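Section 6: Fitting the Sturwood headboard to your Brenon bed base

Now for the fun part! Your base is up, the slats are in, and once the headboard goes on it starts to look like a proper bed. Allow yourself an unhurried evening and get a second person if you can (the headboard is awkward to hold level while you hunt for a bolt).

Before you start
Lay out the hardware from bag 415: four bolts, four wide washers, four lock washers and the hex key. The two brackets are in the flat box with the side rails. Keep the mattress off the base until step 8.

1. Spread a blanket on the floor and lay the headboard on it, padded side down.

2. Find the two threaded inserts on each leg. Turn a bolt into each one by hand, then take it out again. It should spin in easily. If it binds, back it out and try again at a straighter angle.

CAUTION: Never use a power drill on these bolts. The inserts can pull out of the leg, and they are a real pain to put back.

3. Pick your height. The lower pair of holes suits mattresses up to 10 inches thick, and the upper pair suits anything thicker.

4. Slide a lock washer and then a wide washer onto each bolt.

5. Stand the headboard up against the end of the base and have your helper hold it there. Line up the bracket slots with your chosen holes.

6. Start all four bolts by hand, a few turns each. Leave them loose for now, you'll want the wiggle room!

7. Check the top edge with a level, nudge it until you're happy, then tighten each bolt a little at a time, going corner to corner.

8. Push the bed into place and put the mattress on. Give the headboard a good shake. A tiny bit of flex is fine, a knock or a click is not, so go back to step 7 if you hear one.

NOTE: If you have the older Vollow rails (stamped 638 on the inside), the slots are narrower and you need the adapter plates from bag 17.

Tighten everything again after six weeks. Fabric and padding settle, and a quarter turn makes a lovely difference.
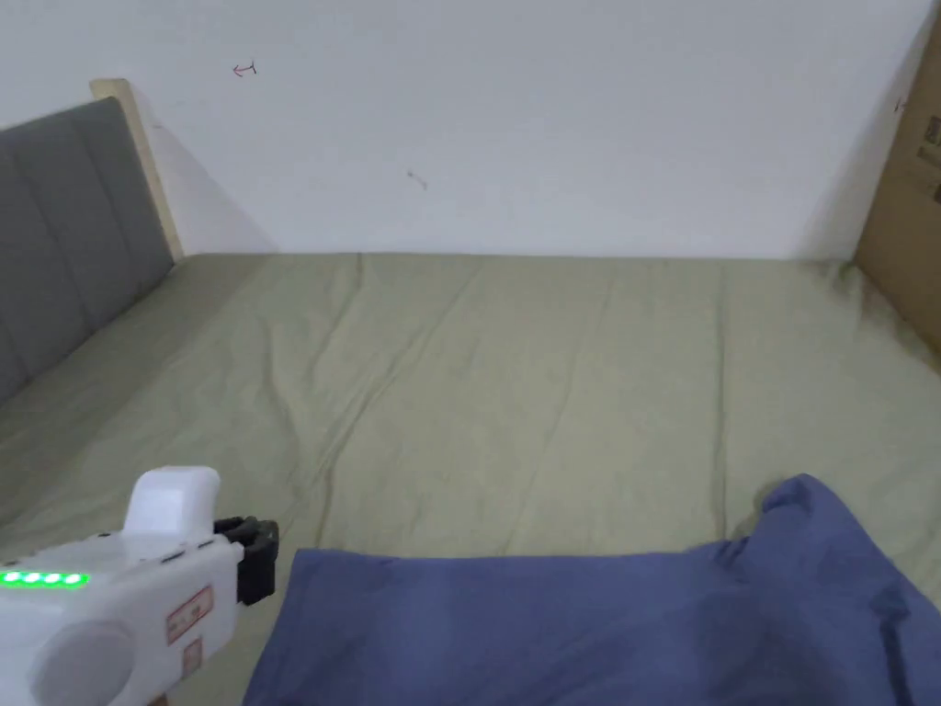

Can I fit the headboard if my bed sits tight against a side wall?

Pull the bed out far enough to get the hex key onto the bolts on that side, fit the headboard as described, and slide the bed back once all four bolts are tight.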